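Can a machine clear the table yet?

19 April 2021

My sister asked me last week when she could buy something that would tidy up after her kids. I said I'd write down what I know, which comes from two years of reading about this stuff, a few visits to people who work on it, and owning a robot vacuum that gets stuck under the same chair every day.

The short answer is no, she can't buy one. The longer answer depends on the chore.

Floors

Floors are mostly done. My vacuum is a Zarnum, bought used, and apart from the chair it does a decent job. It cleans 480 square feet on a charge, and that covers our downstairs. It works because a floor is flat and the machine never has to pick anything up. If there's a sock in the way, the sock wins.

Dishes

The dishwasher is a machine that does a chore, and people forget to count it. Loading and unloading it is still on us. I watched a video from a small company called Ovine where an arm unloaded a rack of plates, all the same size, all facing the same way. It was smooth to watch. Then I looked at our own rack, with a baby spoon wedged under a cutting board, and I didn't feel hopeful.

Clearing a table

Tidying a table is the one my sister really wants. It sounds like the easiest job in the house. You pick things up and put them where they go. A four-year-old can do it, if bribed.

The trouble is that every item wants a different grip. A tube of toothpaste gives when you squeeze it. Two rolls in shrink wrap are wide and light, and the plastic can slide. A clear bottle is hard for a camera to make out. A thin wire hanger lying flat gives fingers almost nothing to get under, and a rubber chicken has no good side to hold at all. Pens in a mesh cup are easy to carry as long as you keep the cup level, but putting one pen back in the cup is another job. And the cloth under everything can wrinkle and move when something drags across it.
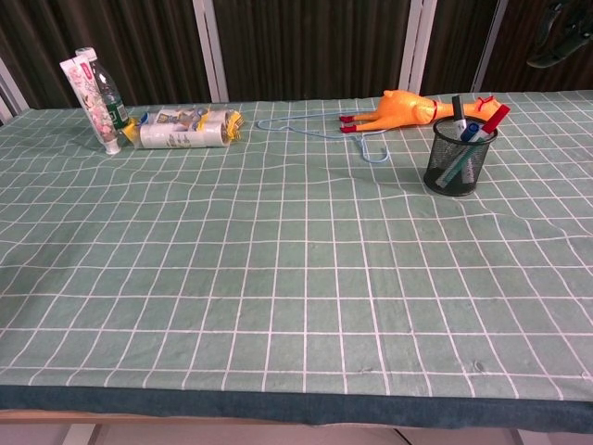
Laundry

Folding towels works in a lab if you're patient. Eetu Lahtinen, who I used to work with and who now does robot software, told me his group got through 411 towels over one October. He was pleased with that. I asked about fitted sheets and he changed the subject. Getting clothes out of the dryer and sorted by owner is further off still. I wouldn't wait for it.

The shop floor

Shops and plants are ahead of homes, mainly because they can change the room to suit the machine. I got to see a packing line at Lehtinen, where one arm moves 1183 boxes in a shift. All the boxes are one size and they come down the belt at the same spot. At the end of the line, though, a man named Toivo Savolainen was putting the odd-shaped returns into bins by hand. He said they had tried the arm on returns and gone back to doing it the old way after a month.

His bins looked a lot like my sister's living room - soft things, tangled things, things in bags.

What I told her

Keep the vacuum and buy a second laundry basket. If somebody offers her a tidying robot for 3000 dollars this year, she should ask to see it work on her own table, with her own mess, before she pays. I'd also ask what happens when it drops something, and who comes out to fix it.

I'm going to see a demo from Putden next, if they still have room on the list. They say theirs can handle hangers. I'll write it up when I'm back.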